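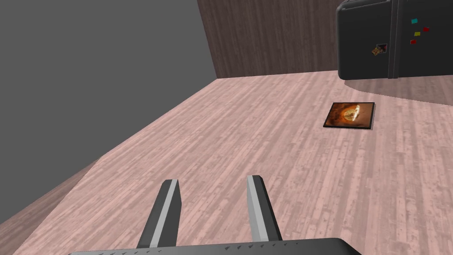

Sim2Real & Manipulation > Methods > wrist cam only, kitchen pick tasks, results

gratinpan
Posted 11:40 pm
Ok first numbers. Policy trained on 200 sim demos, kitchen scenes out of Plusix, wrist view plus the one view over the arm. Wieser baseline, same demos, same seeds. 152 test rollouts each.
Baseline picks the right thing and holds it in 40 of them. Ours 57. Only change is we randomly drop the over-arm view in training so it can't lean on it.
Not huge but I'll take it. Will post configs when I clean them up, they're a mess rn

torque_lunch
57 out of 152 vs 40 out of 152, one training seed each? Could be luck. Run it again with more seeds before you call it a result.

gratinpan
Didn't call it a result, called it first numbers. But yes, fair. Seeds are queued.

mothbracket
What does the second view look like? When we did this in Foltance the arm covered half the counter and dropping it was a no brainer

gratinpan

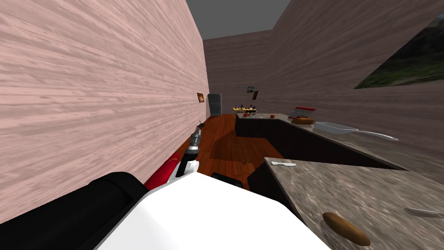
over-arm view, arm low in the middle, counters on the right

So not half the counter. It's got the tomatoes, bread, pan. Small stuff far off though, few pixels each at our input size.

mothbracket
ok thats way better than ours. Then I don't get why dropping it helps?? It has the info.

torque_lunch
Because it has the info early and junk late. Policy learns to trust it during approach, then keeps trusting it in the last few cm where the wrist view is the only one worth anything. Old problem.

hexnut_ada
Disagree a bit. If that was it you'd see the gain in the grasp phase only. gratinpan do you have failures split by phase?

gratinpan
Partly. Only hand labeled the baseline fails so far. Most are wrong approach or closing too early, very few drops after a good close. Ours not labeled yet.

hexnut_ada
Then label those before anybody argues about why. "wrong approach" could be either view.

gratinpan
yeah. Meanwhile, potato task, wrist view:
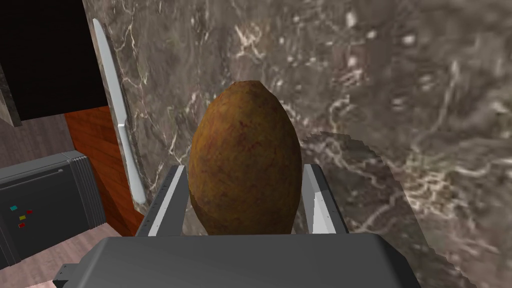

potato between the fingers, knife on the marble just behind

The potato is the one I like to look at, big round target, and it fills the view once you're close. Knife next to it is a distractor.

torque_lunch
Potato is easy mode. Show the knife as target. Flat thing on veiny marble, thats where I'd expect wrist only to fall over

gratinpan
Knife is bad for both. Not hiding it, it's in the 152.

mothbracket
are the textures randomized or is it always that marble

gratinpan
Randomized per scene in training. Test textures held out. Objects are not held out, so don't read this as generalizing to new objects.

lurkbot_no
Anyone tried this on Lundelix scenes? Their counters are all plain so I'd guess the gap shrinks

torque_lunch
Or grows. Run it and post.

hexnut_ada
+1 for per task numbers too, one total over potato and knife doesnt tell me much

gratinpan
Will do, table per task plus seeds in this thread. Going to bed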